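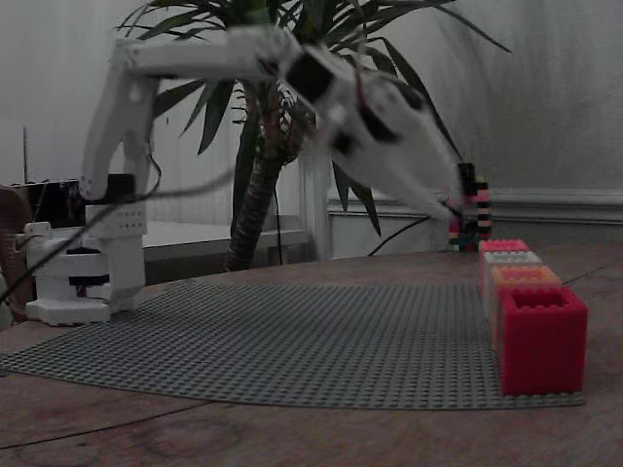

Big grey baseplate, where does everyone keep theirs?

Posted in: Bricks, Builds and Storage

wendis_basement
So we bought the large grey studded baseplate in August, the kind that looks reasonable in the shop and then eats your table. Ours has curved edges, which I thought was charming for one afternoon. It doesn't line up with anything. It won't go on the bookshelf, it won't go behind the couch, and my spouse has vetoed the wall.

Do people leave theirs out permanently? Paid 20 dollars for it secondhand and I'm starting to see why the seller helped me carry it to the car.

Ojala
Permanently out. You stop noticing after a while. We eat at the other end.

drutance405
Strong disagree with Ojala. Leave it out and it becomes a tray for mail, keys and one grape. Under the bed, studs up, old sheet over it. Takes a minute. Vacuum it with the brush head when it comes back out or you'll be picking grey fluff out from between the studs with a toothpick, ask me how I know.

Lanport
Studs DOWN under the bed. Dust sits in studs. I can't believe we have to go through this again.

drutance405
Studs down on carpet and you've built a very large comb, mate.

wendis_basement
Lovely to see the community spirit hasn't faded. Second question while you're all warmed up: what do you do with the bricks that live on it? The kids want theirs left where they put them. 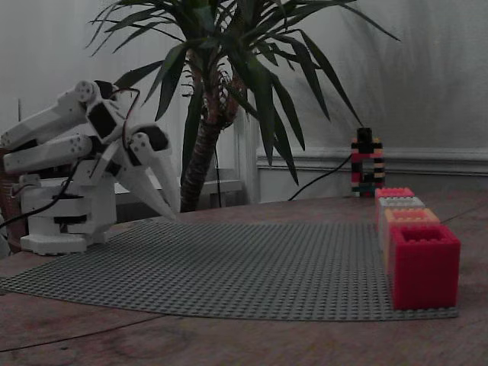

Lanport

Stand the hollow box ones along one side of the plate, in a row, and leave the rest clear for building. The big grey area is the whole point of owning the thing. Four boxes in a line take up next to nothing, and with the open tops you can drop the small fiddly bits inside. Pinkish red one at the near end in our system, and please don't ask me to defend the colour order, it was negotiated by people under seven.

Ojala
Small bits in open boxes with a cat in the house. Brave.

Lanport
The cat has a grey baseplate of her own now. It's called my keyboard.

drutance405
I'd be more worried about that dark ring on the wood near the front. Coaster, anyone? I refinished a table once, took me 17 evenings and I still don't like it.

Lanport
It's a table, it has a stain. You could always slide the plate forward over it, so there's another vote for leaving it out.

Ojala
Thank you. Finally.

wendis_basement
Update: tried under the bed. The bed is 20 millimetres too low. We now eat at the other end.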